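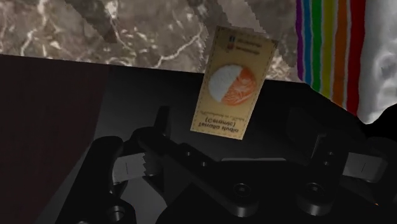 I have been converting our household utility records into something I can query, and the hard part was the dates. The gas company bills by read date, the water company by calendar month, and the electric bill covers whatever period the meter reader found convenient. None of these line up. A shadow with a stair-stepped edge, like the one falling across the marble near the tan packet, is a fair picture of what monthly sums do to a daily quantity: the real curve is smooth and the record has corners. My fix is to spread each bill evenly over its own days and then add the days back up into whatever period I want.

The table has one row per day per utility. For the last leap year in the file, that means 366 rows each. I keep the bill ID on every row so that a bad day can be traced to the bill it came from. The import script is called Quan, a name left over from an earlier project, and it reads the text export from each company's website. Cornow, our water supplier, puts the period end date before the start date in its export. I swapped the columns by hand for 2 bills before adding a check for it.

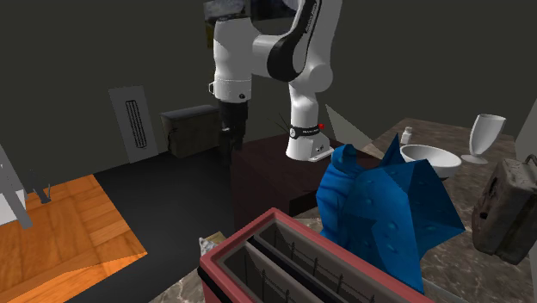
Estimated readings are the other problem. When the gas meter is not read, the company guesses, and the next actual reading absorbs the error. The March bill showed 536 units, far too high for the weather. The bill before it was an estimate, and too low. Spreading both over their combined days gave a daily figure that matched the rest of the winter. I now merge any estimated bill with the one after it. Fotis Karamanlidis suggested weighting the days by outdoor temperature. I tried it, and the fit improved slightly, but I took it out again to keep the script short.
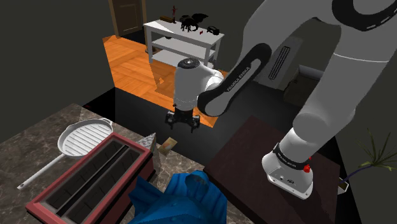
Why not read the meters yourself every day? I did for one winter, and the gaps when we traveled left me with the same spreading problem on a smaller scale.

The next job is the old paper bills, which have to be typed in.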